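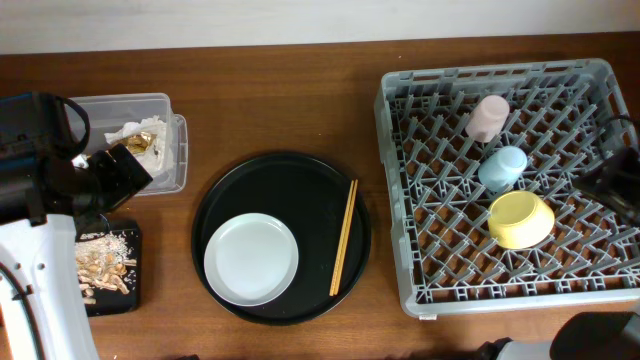 Figure 1. Tabletop with food containers, black serving tray and gray dish rack.

4. Rain, wells and the Vamimo vents

4.1 What the wells were doing before we looked at the gas

I should say up front that I came to the Vamimo data as a rain person. My earlier work was all on hillslope drainage, and when I was handed the steam vent temperatures I did the thing I know how to do and plotted them against the rain gauge at Kirkville. The match was so good that I went looking for a mistake. Every dip in vent temperature followed a wet spell, and the wetter the spell, the deeper the dip. The lag was the odd part. Water falling on the upper slope seemed to need 18 hours to show up at the vents, which is quick for ground that's supposed to be sealed with clay.

So we went to the wells. There are 26 of them on the south flank, most dug for farms and a few drilled later for a hot water scheme that never got going. We could use eight. The others are capped, or pumped so hard that the level tells you more about somebody's irrigation than about the mountain. All eight have Þorgeirsson loggers in them, set to record water level and temperature (the same model in each, thank goodness, as I've lost enough of my life to matching clocks between brands).

The wells split into two groups right away. The lower ones rise slowly after rain and fall slowly afterward, the way a well in old ash and gravel ought to. The upper ones jump. They go up within hours, sit there for a while, then drain as if somebody had pulled a plug. Their temperature drops at the same time, so this is new cold water arriving, and we can rule out a simple pressure push from water stacked up higher on the slope. I got very excited about this and had to be talked into waiting for a second wet season!
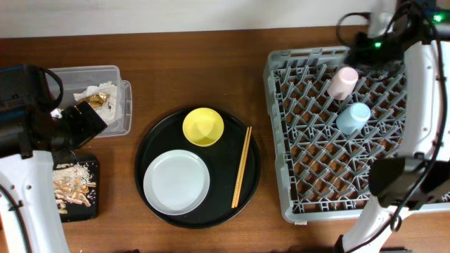 Figure 2. Serving tray with tableware, dish rack, and clear container at left.

4.2 Where the fast water goes

The upper wells all lie within 200 meters of the Kirnbridge fault, and I think that matters more than anything else in this section. The fault has an open crack along part of its length – you can put your arm into it in places, though I wouldn't – and where it crosses the streambed the flow gets visibly smaller. Our reading is that storm water goes down the crack, spreads sideways along the broken rock and meets the steam on its way up. Cold water soaks up heat by boiling, the steam loses some of its push, and the vents cool.

If that's right, a few things should follow. The vents nearest the fault should cool first, and they do. Small showers should do very little, as the stream hardly runs after them, and this also holds up, apart from one shower that fell on ground already soaked. Finally, the gas coming out of the vents should change during the cool spells, with the gases that dissolve easily in water dropping off more than carbon dioxide does. This is where our record gets thin. We took gas by hand in glass flasks, and a person with a flask is never on the mountain at the right hour. What we do have points the right way, but I wouldn't bet the house on it.

We also tried the dull explanation, that rain was simply landing on the temperature probes. We put a small tin roof over one probe and left its neighbor bare. Both cooled after rain. The bare one had a short extra dip right at the start of each storm, and we've since trimmed that part out of all the records.

4.3 The November rise

November is the trouble spot. The vents warmed steadily through the month, with hardly any rain, and then kept on warming straight through a storm that should have knocked them back. The lower wells behaved as usual. The upper wells jumped as usual too, so the water was getting in. It just didn't seem to cool anything. My own guess is that more heat was coming up from below and the storm water couldn't keep pace with it. There was no change in ground tilt, and the quake count stayed at its normal low level, so if there was new heat it arrived quietly.
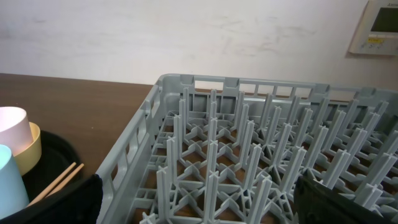

I would be a lot more careful with November, went one of the replies to our draft, as a dry month on its own will let the steam paths open up, and once they're open a single storm may not be enough to close them again. You don't need extra heat for any of that, the reply continued, and the flat tilt record argues against it.

I think that's fair, and I've gone back and forth on it. A drying-out effect would explain the slow start of the rise very nicely. It has a harder time with the last week, when the upper wells were full and the vents still gained heat, but one storm is one storm. We've left both readings in, and the model runs in Section 5 are done once with a steady heat supply and once with a supply that creeps up through the month. The well levels used in both are the ones downloaded on 2022-02-24, before two of the upper loggers were moved.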